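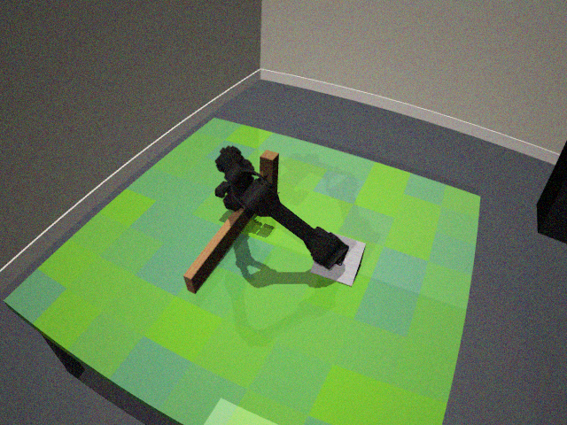
Chequered floor

A chequered floor is a floor laid with square tiles or slabs in two or more colours. In the plainest form, light and dark squares alternate in both directions. Irregular forms, in which three or four shades are mixed with no fixed order, are usually called scatter or broken chequer.

Materials

Older floors were mostly cut from stone, with marble and slate a common pairing. Fired clay tiles were cheaper and came into wide use in hallways, porches and dairies. Later floors have also been made in linoleum, cork, rubber and vinyl.

Laying

Squares may be set parallel to the walls or turned at 45 degrees, known as diamond laying. Diamond laying needs more cut pieces at the edges, and a plain border is often added to take up the difference. Work normally starts from the centre of the room so that the cut tiles on opposite sides match in width.

In scatter floors the tiles are taken from mixed boxes. Some layers avoid placing more than three of one shade together, though practice varies.

Example at Ullside

The market hall at Ullside has a scatter floor in greens and greys, made by the Mitevis tileworks. It has 2615 tiles, each 32 cm across. Worn tiles near the north door were replaced in January with stock from Rulena, slightly paler than the originals.

See also

Mosaic
Parquet
Sosa pattern
Terrazzo

This page was last edited on Dec 27, 2021.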